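Notebook, gripper bench, April

Started 8ish. Goal for this week: pick between the Norkard two-finger and the Auer suction cup for the soft packet task, or find out that neither one does it and we need the hybrid thing. Arm is the Drostinach for everything so the only thing changing is the end tool and the camera mount.

Setup notes before I forget:
Drostinach on the low pedestal, not the cart. Cart rocks. Payload set for the Norkard first, remember to change it for the Auer, it's a lot lighter and the arm twitches if the number is wrong. Lost most of a morning to that last time.
Wrist camera on the short bracket. Head camera on the mast, tilted down more than it was.
Air line for the Auer goes through the back clip. If it goes over the elbow it snags when joint 5 comes round.
Controller firmware is the old one. Do not update until this comparison is done. Please.

Norkard, soft packets, first pass. Closed from the sides with default force. Crushed the top corners on nearly every pick. Dropped the force by half, then it slips out on the lift, bottom swings and hits the shelf lip. Middle setting is OK but depends a lot on how much air is in the packet. Full puffy ones are fine. Half flat ones fold around the fingers and then won't let go at the drop point, had to shake them off by hand.

Swapped the hard pads for the soft ribbed pads. Better. Slower to change than I remembered, the 2 mm hex is rounded, need a new one. With ribbed pads and the middle force I got 7 clean picks out of 8, the bad one was the approach being too low, so I'm not blaming the pads.

Auer, same packets, same shelf. Single cup, the bellows type. When it lands flat on the front face it's very good, fast, no crushing. When it lands on a crease or the crimped top it hisses and drops. Vacuum reading wanders the whole time, never gets to a proper seal like it does on boxes. Tried tilting the tool to meet the packet, since they lean back on the shelf. Helps some. Tried the bigger cup, worse, it rides over the edge.

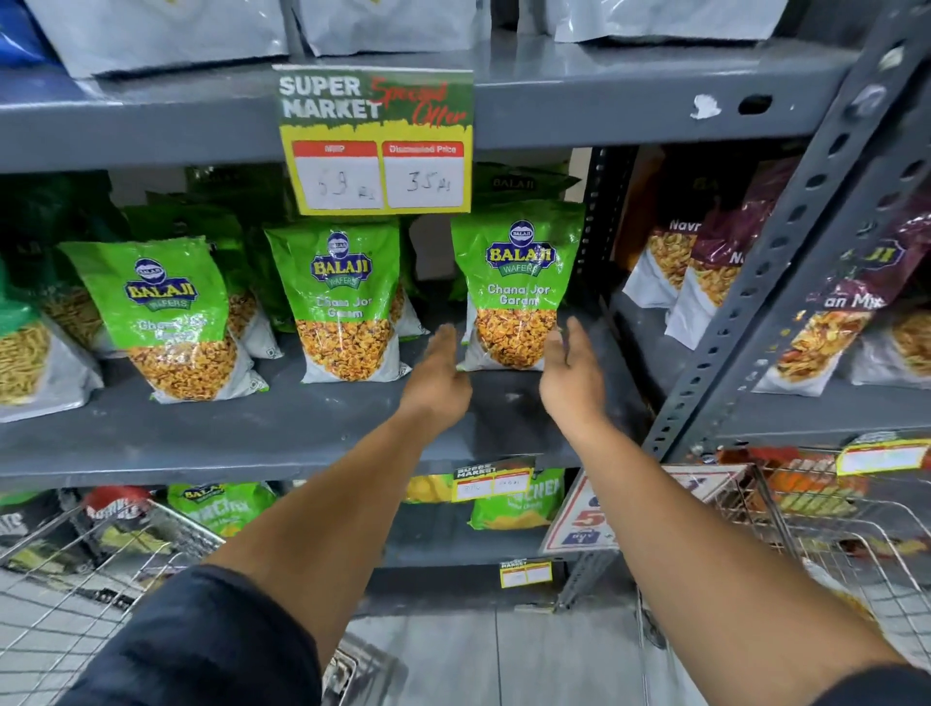 Approach path is the part I keep underestimating. On the bench shelf I have all the room in the world over the packets so the wrist can come in high and tip down. In a store the price signs hang off the shelf above, like the Super Market one with 35 Rs. written in over the Chana Jor Garam packets, and there goes the space for the Norkard body plus the wrist camera. Hands come in low with a palm on the side, and they're thin. The gripper is not thin. Also more packets right behind the front row, so reaching past the front one to pull from the back edge is out. So new rule for the tests: card sign hung at the front of the upper board, and a second row behind the first. Should have been doing that from the start.

Afternoon. Cut a sign out of foam board and hung it. Re-ran both.

Norkard with the sign: wrist camera bracket clips the card on the way in, every time, with the old path. Rolled the tool 90 degrees so the camera sits out to the side. Clears it now but then the camera is looking along the shelf and loses the packet for the last bit of travel. Going in blind on the last known pose. Works if nothing moves. Side finger also pushes the neighbor packet over if they're tight together. Wedging one finger in the gap is going to be the whole problem I think.

Auer with the sign: straight in from the front, doesn't care about the sign much. Doesn't care about neighbors either. Pull-out is the issue, needs to lift a touch to clear the shelf lip and the top of the packet brushes the card. Lift less, then back out, then lift the rest. Wrote that as a separate move, pull_low, its in the shared folder.

Clear window packets: depth camera does badly on these. The window reads as a hole or as whatever is inside, so the front face comes out dented and the cup gets sent in too deep. Printed area is fine. Quick fix is to aim for the printed part only and ignore the window. The segmentation from Warkport picks up printing OK in good light. Under the bench lamp there's glare and it picks up the lamp. Turned the lamp to the wall.

Where I'm at: Auer for picking out of a tight row, Norkard for anything loose in a basket or lying flat. Don't love carrying two tools. The tool changer adds weight and I have not measured what it does to the reach on the top shelf.

To do
order hex key, ribbed pads (spare set), bellows cups in the soft grade
try the low side approach with the narrow Norkard fingers, they're in the drawer under the scope
log vacuum and camera on the same clock, right now they drift and I can't line up the drops with the video
ask Warkport if the label model can give us a flat patch and not just a box
redo the Norkard force numbers with the second row in, old ones are no good now
put the payload number on a sticker on each tool!!

Shut air off at the wall. Left the arm parked low with the Auer on.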